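Consejos para enseñar tareas de cocina a un brazo robot (a mano o con mando)

Escribo estas notas para las personas que empiezan en nuestro taller de Ondau. El español no es mi primera lengua, pido paciencia con algunas frases.

Antes de la primera demostración

Haga la tarea una vez con su propia mano, despacio, y fíjese dónde se para la muñeca. Casi siempre el robot necesita pararse en el mismo lugar. Escriba estos puntos en un papel: acercarse, cerrar los dedos, tirar, soltar, retirarse. El papel parece cosa de niños, pero sirve mucho cuando se llevan 26 repeticiones y la cabeza está en otro sitio.

Si guía el brazo con la mano, sujételo por el segmento antes de la pinza y no por los dedos. Con el mando, baje la velocidad a la mitad durante el último tramo. Obadia Koech prefiere bajarla todavía más y sus grabaciones salen muy limpias, aunque tarda el doble.

No corrija con tirones. Un tirón pequeño queda grabado igual que un movimiento bueno, y después el brazo lo repite con mucha educación.
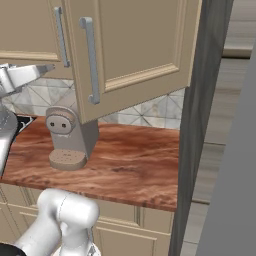
Las puertas de los armarios altos son la tarea que más se repite mal cuando se maneja a distancia. El error común es mirar solamente el tirador y olvidar lo que hay debajo. Con una cafetera monodosis en la encimera, casi tocando con la cabeza el borde inferior de la puerta, conviene llevar la pinza a la altura de los bajos del armario y no bajar hasta que esté otra vez lejos de la máquina. Los tiradores largos de barra ayudan bastante: se puede agarrar más arriba o más abajo, y yo recomiendo cambiar el punto de agarre entre una demostración y otra. Si siempre se agarra en el mismo centímetro, el robot aprende ese centímetro — y nada más.

Para abrir, piense en un arco. La mano humana lo hace sola, pero con el mando hay que girar la muñeca al mismo tiempo que se tira. Mwajuma Kaijage cuenta en voz baja hasta cuatro y reparte el giro en los cuatro tiempos.

Cuántas repeticiones

Para una puerta nosotros grabamos 200 en el simulador, cambiando la posición de salida del brazo. Las malas se borran el mismo día. Si se dejan para el viernes, ya no se recuerda cuál era mala y cuál solamente fea.

Pausas

Cada media hora, suelte el mando y mueva los dedos. El pulgar cansado aprieta de más y se nota en la pinza.

Al guardar los archivos, ponga en el nombre la tarea, el lado de la bisagra y sus iniciales. Las dudas sobre el mando, a Naledi Sithole.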